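Pre-Run Safety and Inspection Checklist, Bimanual Bedding Trials
Torkalow bedding study, Braster test site
Revision of March 23, 2020

Scope. Complete this list before the first run of a session and again after any stop longer than 20 minutes. Mark each item Pass, Fail or N/A. A Fail in sections 1 or 2 ends the session until the item is corrected and rechecked. Comments are kept with the run log and are used when trials are excluded from the analysis.

Method under test. The folding policy (Machala) takes the head camera view and joint positions as input and outputs targets for both arms. The comparison condition is a scripted corner-to-corner fold. Both conditions use the same bed, the same blanket and the same start poses. The bed is left furnished as a bedroom, with cushions and pillows in place, so that clutter is part of the measured result.

1. Arms and mounting

1.1 Base bolts tight, no movement under hand load. Pass.

1.2 Forearm joint caps seated, no gap at the seam. Pass.
Comment: Check both arms. The left cap was found raised in December after a gripper change, and the runs from that session were dropped.

1.3 Gripper fingers free of thread and lint. Pass after cleaning.
Comment: Quilted fabric sheds more than the plain sheet used in the pilot. Lint on the pads lowers grip force before it shows up as a missed grasp. Clean every 5 runs.

1.4 Finger pads not torn or lifted at the tip. Pass.

2. Power, cables and stop circuit

2.1 Emergency stop cuts both arms from either button. Pass.

2.2 Software stop (Stostari monitor) halts motion when the head camera feed is lost. Pass.
Comment: Tested by unplugging the feed with the arms at half speed over the bed. Do not test with the arms parked, as the monitor does not report a fault in that state.

2.3 Gripper cables have slack through the full reach and do not catch on bed or cushions. Pass with comment.
Comment: The left cable loops down close to the red upholstery. Move the arm through its lowest pose by hand and watch the loop. If it touches, re-route before powering on.

2.4 Force limit set to the value on the run sheet. Pass.

3. Workspace and start state

3.1 No person within reach of either arm. Operator at the console, second person at the stop button. Pass.

3.2 Bottom sheet fitted, no fold high enough to be grasped as a blanket edge. Pass.
Comment: Soft creases are allowed. The edge detector ignored them in all 117 runs of the first set.

3.3 Blanket placed according to the start card: diagonal, one flap doubled back, near corner within reach of the left gripper. Pass.

3.4 Loose items on the sheet recorded before the run. Pass with comment.
Comment: Comic book flat on the sheet between the arms, below the lower edge of the blanket, with a scrap of white paper under one corner. Both entered on the run sheet. Paperback covers are glossy and can slide when fabric is drawn over them, so log any shift as a contact event. 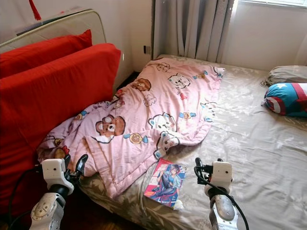 3.5 Cushions and pillows in their marked positions. Pass.
Comment: The blanket bunches against the red cushions on the left side. A pull toward the right arm meets extra drag here. Leave the bunch as it falls. Smoothing it by hand changes the start state and voids the run.

3.6 Window light within the calibrated range. Pass.
Comment: Repeat the exposure check if the curtain is moved.

4. Recording

4.1 Free disk space for the full session. Pass.

4.2 Camera and joint logs share one clock. Pass.
Comment: Offset under the limit at start. Recheck at the end of the session and write both values on the sheet.

4.3 Condition label (policy or scripted) entered before motion starts. Fail, corrected.
Comment: Label field was blank on the first attempt. Run canceled before motion and restarted under a new number.

5. After the session

5.1 Arms parked, power off, stop buttons left pressed.

5.2 Blanket inspected for pulled stitching near the grasp points. Replace after 2,000 grasps or at the first open seam.

5.3 Contact events copied to the summary table. Runs with an unlogged object on the bed are reported separately and do not count toward the success rate of either condition.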